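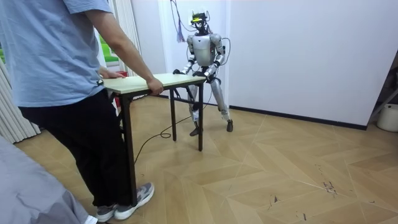

Figure 3. Small folding table with a pale wood-grain top and black metal frame, held at both ends.

4.2 Where tables are held when they are moved

The tables in the three buildings differ in age and make, but most of those that are moved every day are of the kind in Figure 3: a rectangular top with a thin edge, on slender metal legs joined by a crossbar. They are light enough to be shifted by one adult, and most users told us they would do so if they were in a hurry. In practice the larger share of moves was shared between two ends of the table. This section deals with where the hands were placed, and with what the placement meant for the way the table travelled and how it was set down.

We logged 388 table moves across Fitlow, Plimwood and Swai. Of these, 298 began and ended in the same room and the rest went through at least one doorway. A move was taken to begin when a hand was laid on the table with the purpose of shifting it, and to end when the last hand was taken away. Small nudges made while sitting at the table were left out, as were moves in which the table was folded first. Folded tables are treated separately in Section 4.4, as they are carried upright and the grip has little in common with what is described here.

Holds on the open table fell into two main groups. In an end hold, both hands are on the short side of the top, usually near the corners. In a corner hold, one hand is on the near edge and the other has gone round to the adjoining side. The second group was more common than we had expected from the pilot. Users did not seem to choose it in advance. They reached for the nearest part of the table with one hand, found the other hand already close to a side, and left it there. A hand was often rested on the top for some time before the fingers closed under the edge, and we coded this as a separate step called "resting". Resting was easy to confuse with leaning, and the two coders (Rotich and Bakilana) disagreed over it more than over any other code. Cases they could not settle were passed to Sang, whose decision was final.

The thin edge matters here. On the older tables at Swai, which have a deep wooden rim, the fingers go fully under and the thumb lies flat on top. A thin edge gives the fingers less to press against, and users at Fitlow often slid their hands along it until they met the frame. Where the frame is set well in from the edge they did not reach it, and held the top alone. Several said they did not trust the top to stay fixed when it was held in this way. We found no loose tops in the tables we checked, but the complaint came up in all three buildings and it affected behaviour: users who raised it tended to push the table along the floor instead of lifting it.

Pushing and lifting are hard to separate in the log. Many moves started as a lift at one end only, with the legs at the other end still on the floor, and became a full lift a moment later. Others went the opposite way, with the table lowered early and pushed over the last stretch to bring it into line with its neighbours. We therefore recorded the start, the middle and the end of each move separately. The full table is given in Appendix B. For the present section it is enough to note that 41 moves were made with the legs on the floor from beginning to end. Most of these took place at Plimwood, where the floor is smooth sheet vinyl and the tables slide easily. At Swai the boards catch the feet of the legs, and a pushed table will judder or stop.

The crossbar under the top was expected to get in the way of walking. It did so less than we thought. When a table is held at its short ends, the bar lies between the two ends and clear of the knees. It became a nuisance only in corner holds, when the person at the near end had drifted to one side and was walking beside a leg of the table instead of behind it. In that position the shin meets the leg on every other step. The usual answer was to turn the body a little and walk half sideways, which slowed the move but avoided a second stop.

Doorways changed the pattern. The narrowest clear opening in the study is the 700 mm door between the hall and the side room at Fitlow. The tables pass through it end first with little to spare on either side, and a hand on the long side of the top will be caught against the frame. Users who had begun in a corner hold had to shift to an end hold before the door. Some did this while still walking. Most put the table down, and it was at this point that tables were left in the passage, sometimes for the rest of the session. Mwakalinga's notes from the site visit of 12 Feb 2020 include a sketch of the passage with two tables standing in it, one behind the other, and the remark that people were stepping round them without comment. A change of hold at the door is a small matter taken alone, but it was the most frequent cause of an unfinished move in our log.

Setting down was rarely even at both ends. One end usually touched first, and the other followed with a short drop. The sound of this was mentioned by users of the rooms below at Plimwood, who put it down to carelessness. Our records suggest that the height of the hold has more to do with it. With a low table the back is bent at the moment of release, and the end held by the taller person tends to be let go sooner. Agreement by voice ("down now" or something close to it) made the two ends more even, though it was used in a minority of moves and almost never by people who moved tables together every week. Regular pairs relied on watching the far edge of the top.

We also asked users how they would hold the table if given time to think. Nearly all described an end hold with both hands level, palms up and elbows in. Few of them had been recorded using it that day. Urio raised the question of whether the interview wording led them towards a textbook answer, and the wording was changed for the December round, where people were asked to show the hold on a table already in the room. The answers were closer to what had been logged, with one hand on the near edge and the other wherever it happened to fall.

Two limits should be kept in mind. The tables were empty in every logged move, as the rules of all three buildings forbid carrying a laid table, and nothing above should be applied to tables with crockery or equipment on them. The record sheet, adapted from the Bitness form for chairs and benches, has a single box for each hand and cannot show a hold that changes part of the way through. Where this happened, the coder wrote the second position in the margin. These margin notes were used for the doorway results but have not been included in the counts for the main groups.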